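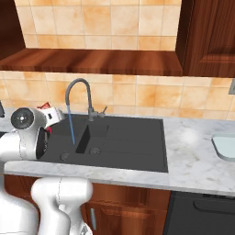 Marble was the worst money she ever spent, Jovita Aguirre told me before I had my coat off. She had it put in six years ago, and a cut lemon got to it in the first week.

You wouldn't guess that from the sales talk. At Alvarado, a showroom I visited in January, a man assured me that sealed marble "basically looks after itself." I asked how often it needs sealing. He said it depends. I asked on what, and he went to find a brochure.

The brochure, from a sealer brand called Stutik, promises 100 percent protection. In smaller type it says to wipe up wine, vinegar and tomato at once. I have cooked with tomatoes. They don't wait.

Helmi Keskinen, who has repaired stone for years, is blunter. A sealer slows stains, she says. Acid eats the surface anyway, and the dull spots it leaves are what most of her customers call about. She charges by the visit and sees some kitchens 3 times a year.
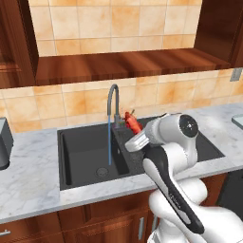

What the quote leaves out

My own quote came to 64 dollars a square foot. The sink cutout was extra, and so was polishing its edge. Sealing was listed as "recommended," with no price beside it.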